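I've been using Tincombe for my short stories since last August, and a few of you asked what I thought, so here goes. It's a writing program made by a little outfit called Nudano, and I paid $40 for it, once, no subscription. That alone had me feeling friendly toward it!

What it does is keep your scenes on the left and your notes on the right, and it pretty much stays out of the way. I write in short bursts before work (tea, slippers, bad lighting) and I need something that opens to exactly where I stopped. Tincombe does. My old program, Orkedow, used to open on page one every single time, and by the time I'd scrolled down I'd started fiddling with the first paragraph again. 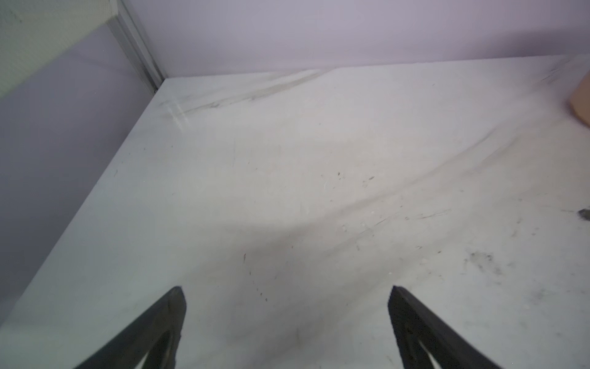
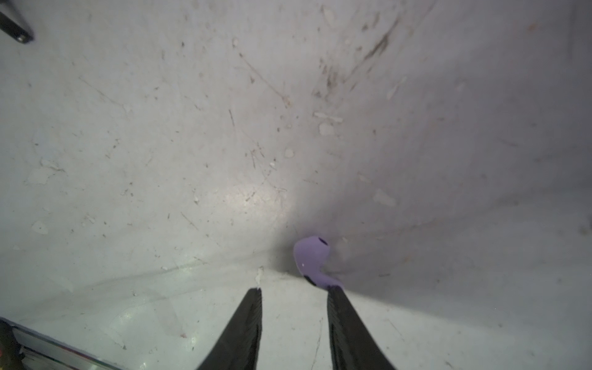
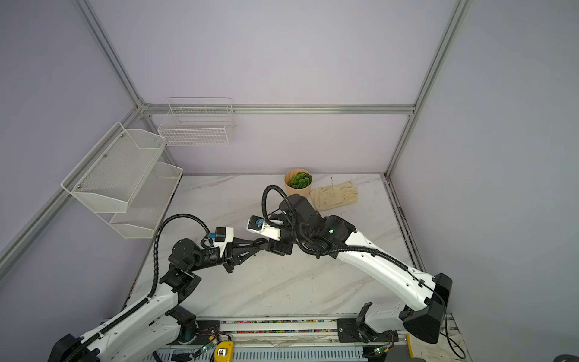

The read-aloud voice is my favourite part. I had it read me all 6 chapters of my lighthouse story and caught over 100 clunky sentences, mostly people sighing and looking out of windows. It says "harbour" very oddly and can't cope with dialogue that trails off, but I got used to it.

Now the grumbles. The spelling dictionary keeps slipping back to American, so "colour" gets a red squiggle about once a week. Exporting for Odoi, where I put up my ebooks, dropped all my scene breaks the first time - I had to go through and put them back by hand, which ate a whole evening. And the dark theme is more of a murky green.

Would I buy it again? Yes, and I'd skip the extra template pack, I've opened it twice. Four out of 5 from me. If anyone's found a way to make the dictionary stay put, please leave me a comment!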